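Hurberg Workshop - Bench Inspection Checklist, Desktop Towers
Form 7, August round
Location: Hurberg, window bench
Unit: ex-office tower, from the Lockwood lot
Purpose: internal check before parts go in and unit goes on the Pundden list
Key: OK / ACTION / N/A. Comments after each. Keep it short, the box on the printed sheet is tiny.

SECTION A - Bench and room

A1. Bench cleared of food and drink
OK. Mug moved to the sink shelf. Please keep it there.

A2. Power lead off the machine before side panel comes off
OK. Lead unplugged and hung on the hook. Power button held in for a few seconds after.

A3. Wrist strap available and tested
ACTION. Strap is there, clip is bent. Works if you hold it just so, not good enough. Replacement on the Drotis order, 2 of them this time.

A4. Light adequate for inspection
OK, with comment. Vertical blinds, strong light behind them. Fine for working in the case, but glare is bad if you are sitting facing the window. Turn the tower, not your neck. Bench lamp for anything with small print.

A5. Case opened and stable, nothing leaning on the blinds or cords
OK. Case open at the bench. Blind cord tied up out of reach.

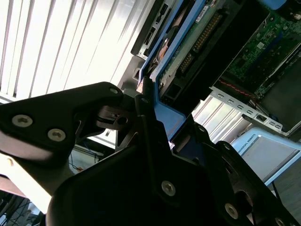

A6. Screws from panel in magnetic dish
OK. All in dish. Last round we had two left over at the end and still don't know where they came from.

A7. Floor clear, extension cord not across walkway
ACTION. Cord was accross the walkway again. Taped down for now. Wants a proper cord cover.

SECTION B - Inside the case

B1. Dust
OK. Blown out at the back door beforehand, not at the bench. Masks in the drawer.

B2. Processor seated, retention frame closed
OK. Silver frame is clamping it, lever alongside. Don't open it unless you're changing the chip. Paste is in the second drawer when the cooler goes back on.

B3. Memory
ACTION. Both slots empty. Sticks to come out of the tested box only, the one with the green lid. Check the clips at either end click over. Do not power up without memory and then report it as a dead board, we've done that.

B4. Capacitors, look for bulging or leaks
Do this one with the lamp and take your time. Any domed top = board goes to recycling, no arguments. Initial the sheet when done.

B5. Cables clear of fan path
ACTION. Thick black bundle goes diagonally over the inside, from the left of the board down to lower right. Needs checking against the fan when the cooler goes back. Don't pull on it to make it neat.

B6. Power connectors
White four-pin plug at the bottom of the board, black wires in it. OK. Push each plug home with a thumb anyway, both sides.

B7. SATA leads
Light blue data lead and the power lead with the red, orange and yellow wires, down towards the drive bay. Check for nicks and sharp folds. Leave the barcode labels on, stores wants them for the count.

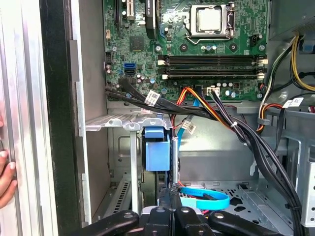
Item B3: both memory slots empty. B5: black cable bundle with barcode label.

B8. Cable ties
OK. Small white tie where the black cables cross. Leave it. If you have to cut one, use the flush cutters and pick up the offcut, they get in the fans.

B9. Loose metal, screws, bits of slot cover
Tip and listen before closing. Torch along the bottom edge.

SECTION C - Drives and rack

C1. Drive handled by the edges or the frame
Reminder for everyone. Fingers off the green board and off the gold pins. If pins get touched, wipe with isopropyl and a lint-free cloth, let it dry, note it on the sheet.

C2. Blue frame intact, no cracks
Check the corners first, that's where they go. Cracked frames in the red tub. We have 9 spares.

C3. Label on drive board readable
Small white label near the end of the board. Copy the number onto the sheet BEFORE it goes anywhere. If you can't read it write "unreadable", don't guess.

C4. Module sitting in its slot in the grey rack
OK. Should not need force. If it binds, take it out and look at the frame, then try again. Forcing it is how the corners crack (see C2).

C5. Rack itself
Plastic, so no hot tools near it. Keep it back from the bench edge.

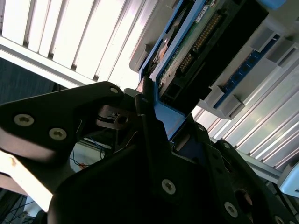 SECTION D - Before closing up

D1. Wipe record
Signed wipe sheet for every drive. No sheet, no sale, no exeptions.

D2. Panel on, all screws back
N/A until B3 and B5 are done.

D3. Power test
N/A, as above. Use the outlet with the safety switch, not the one by the door.

D4. Weight and lifting
Towers one at a time please. Trolley for anything going down to the van.

D5. Bench reset
Tools back on the board, dish emptied, lamp off, sheet in the tray by 7.

ACTIONS CARRIED FORWARD
A3 wrist straps, on order
A7 cord cover, get a price. The rubber one from Drotis is 700 mm, too short, need the longer
B3 memory to fit
B5 recheck cables after cooler is on

General comment: pretty good bench overall. Same cord problem as last round though. Next sheet starts from A7.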